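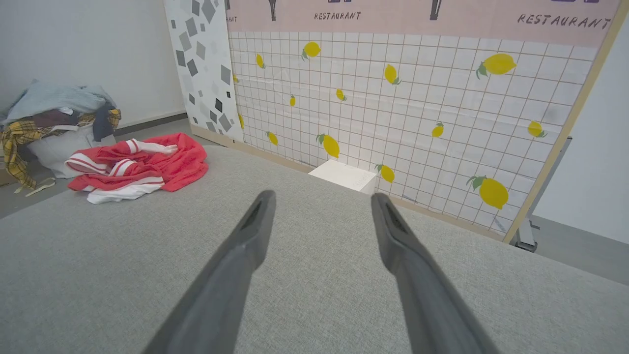
Lemon tile

Lemon tile is a kitchen wall pattern in which lemons, usually with a leaf still attached, are scattered over a grid of small pale squares. It turns up on real glazed tile, on wallpaper, on oilcloth and on printed panels made to look like a tiled wall. I've been keeping this entry going for a few years now, so forgive me if I wander – I grew up under a lemon wall and I have opinions.

Name

In the shops around Ernden, where I live, it's sold as "lemon tile" whether or not there is any tile in it. Older people here say "lemon wall." The Meltton pattern books list it under fruit grids, next to cherries and pears, and I've never heard a living person say "fruit grid" out loud.

Layout

The pattern has two layers, and they were often drawn by different hands. Underneath is the grid, thin lines on white. Light brown lines look like old grout and warm the whole thing up, while gray ones look cleaner and a bit colder (I like the brown, my sister can't stand it). On top go the lemons, and in the scattered type they ignore the grid completely, so one fruit may lie across several squares. The other type, called set lemon, puts one fruit in the middle of each tile and leaves plain tiles in between.

A good scatter mixes sizes and turns the fruit every which way. If all the leaves point in the same direction your eye picks it up right away, and then you can't stop seeing it!

History

Notburga Imhof, who painted tile at Hotaneck for most of her working life, left a notebook that is still the best source I know. She records a first order of 829 lemon tiles for a dairy kitchen, and a later one of 1720 for a row of houses near the mill. She painted the leaves first and fitted the fruit to them, and she complained a lot about the yellow, which came out of the kiln mustard if the fire ran long.

Printed versions followed when Mosoti began selling the pattern by the roll. The early rolls repeated every 26 inches. That is short for a scatter, and on a long wall you'd meet the same fat lemon again and again. Mosoti later went to a 44-inch repeat, and those are the rolls people still hunt for.

Use

Behind the stove and sink is the usual place. Printed panels also get used as backdrops for shop windows, bake sale tables and small displays, where a plain cloth in gray or cream underneath keeps the yellow from getting too loud. I've tried it with a checked cloth and wouldn't again.

Care

Glazed tile takes soap and water. Paper wants a barely damp sponge. Panels should be stored flat, as rolled ones curl at the bottom and won't stand straight for days – mine spent most of February under a stack of atlases.

See also: Cherry grid; Oilcloth; Set lemon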